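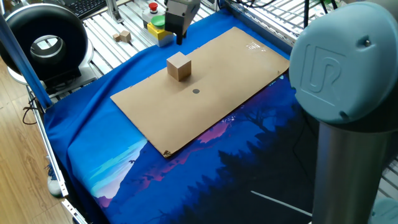
My sister-in-law had a spare ticket for the open afternoon at Trarkis and I had nothing better on, so I went. I should say at the start that I don't trust demonstrations. I spent a good part of my working life in a packing hall, and twice we were shown a machine that was going to change everything. One of them ended up under a sheet in the loading bay with somebody's bike leaned against it.

Trarkis has the upper floor of the old seed merchant's in Fladovow, above the tile shop. You sign in, you get a sticker with your name on it (mine said Brian, which is wrong) and you are sent round in groups of 20. Ours was led by Ditte Hauksdóttir, who was pleasant and quick and clearly on her third or fourth lap of the building. First came a talk with slides. There was a graph going up. There is always a graph going up, and I asked what was on the bottom axis and was told we'd come back to that. We didn't.

Then the robot arm. I'd been picturing something behind glass, the size of a van. It was a good deal smaller, light blue and silver, bolted to a frame with a table in front of it. On the table was a blue cloth with mountains and pine trees printed on it, the sort of thing you'd hang in a teenager's bedroom, and on the cloth a bit of cardboard with a black dot drawn in the middle. The task was to take hold of a wooden cube and deal with it in relation to the dot. Benedikt Kofler, who was running it, put it more grandly than that.

He was good, to be fair to him. He answered what he was asked and he didn't use the word "revolution", which had come up four times in the slides. He talked us through the grip while the arm was holding the cube.

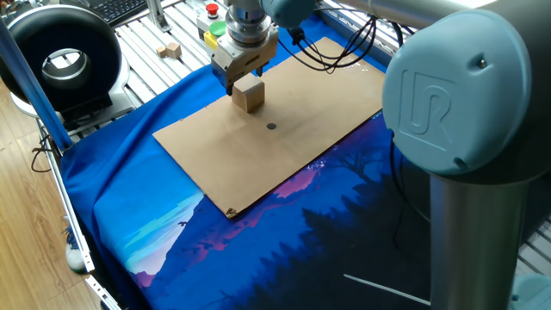
*Cube in the gripper, a little short of the dot.*

A man near the front, Cauã Barros according to his sticker, asked the question I'd been saving: what happens if you move the cardboard? Kofler said it depended which program was running. With the simple one the arm goes where it was told to go and takes no notice. With the other one it should cope, "within limits". I wrote down "within limits" and underlined it. I have heard it before, from a man selling a tape dispenser.

My trouble with all this is the distance between the table and the world. A cube is a kind thing to pick up. It has flat sides, it doesn't squash, it doesn't come in a bag with a bit of air in it. In the packing hall we had pears. I asked about pears. Kofler said soft fruit was a different gripper and a different conversation, and I thought that was the straightest answer of the afternoon. I only wish it had been on a slide.

Villads Norðdahl, who had come over from Brisach and does something with warehouse shelving, thought I was being unfair. His view is that you start with a cube because you can tell when you've got it wrong. Put it on the dot or don't. He said his own firm spent 256 hours arguing about a conveyor before anyone had tested so much as an empty box on it. I take the point. I'd still like the open day to be called "we can pick up a cube" and priced to match.
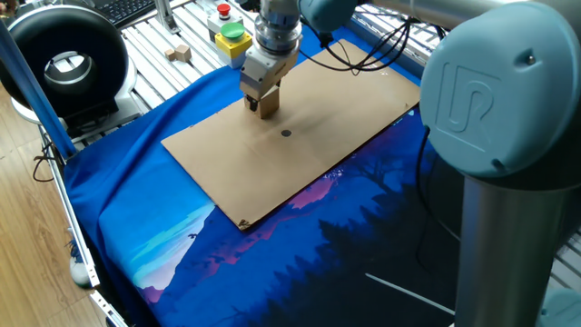
*Block held over the cardboard, dot below and to the right.*

We had about 6 minutes at the table, then a walk past some closed doors, then coffee. The coffee was fine. The biscuits were the thin ones. There was a stand from a company called Kárason with leaflets about leasing, and the woman on it told me the monthly figure depended on "the use case", so I can't tell you what any of this costs. I asked twice.

Would I go again? There's another one in September and Ditte said they hope to have a second table by then, with "mixed items". If mixed items means a cube and a slightly bigger cube I shall be cross. If there is a pear on it I'll happily stand at the front, and I'll say so on here if the pear survives.

Parking, for anyone thinking of it: don't use the tile shop's spaces. Go round the back past the chapel, where it's free after two – the sign says permits only but that's for the mornings.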